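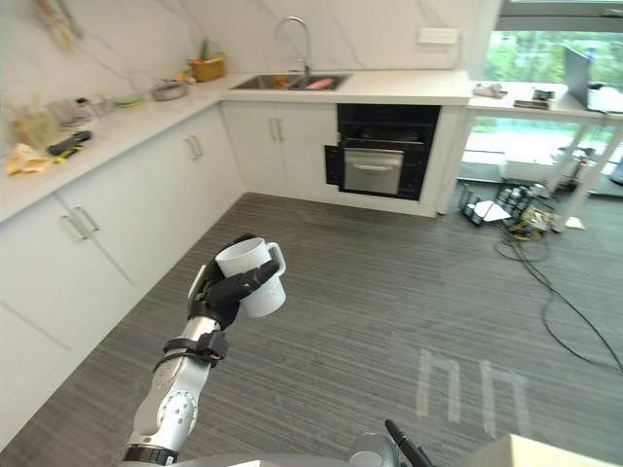

The argument for a dishwasher is usually made by people who own one. I don't, and after 2 years in a kitchen with a sink, a tap and not much else, I have stopped wanting one.

I should say first that this is a small household. If you cook for six every night, skip this page. But most of the people who tell me I need a dishwasher live alone or with one other person, and they run the thing half full or wait three days until every mug in the house is dirty. Then they buy more mugs.

Washing up by hand depends on the sink far more than on the person. My first apartment, on the Fetdale side of town, had a single bowl so shallow that a dinner plate stuck out of the water. I hated washing up there and thought I was lazy. A friend, Silvan Zaugg, had a double sink at his place, and I did a whole dinner's dishes after a party without minding it. You wash on one side and rinse on the other. Nothing gets dunked back into gray water.

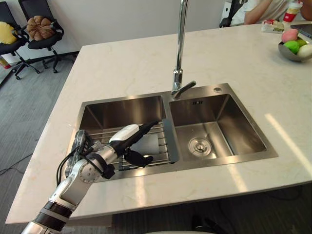
A rack that sits down in one of the basins is better than a rack on the counter. The drips go where drips should go, and the counter stays free for chopping vegetables. The standing plastic kind needs a tray under it, and the tray grows a film that somebody has to scrub. I had one of those for years and I don't miss it.

The cost matters too. A neighbor paid 300 dollars for a used machine and another 70 to have it hooked up, and it took the place of the only low cabinet wide enough for her pots. The pots now live on top of the fridge. Cabinet space is the thing small kitchens run out of first, and I would give up almost any appliance before I gave up a pair of cupboard doors.

There are fair points on the other side. Greasy roasting pans are a chore by hand. People with sore hands or bad backs should have a machine if they can get one. And I know a full dishwasher can use less water than a careless person with the tap running — so don't leave the tap running. Fill one side, wash the glasses first, then plates, then pans.

My rule is that a mug gets washed when it's empty. It takes less time than finding a spot for it on the rack of a machine. After supper there are 5 or six things left, and I do those before I sit down. If I sit down first they stay there until morning, and egg on a fork in the morning is a miserable thing.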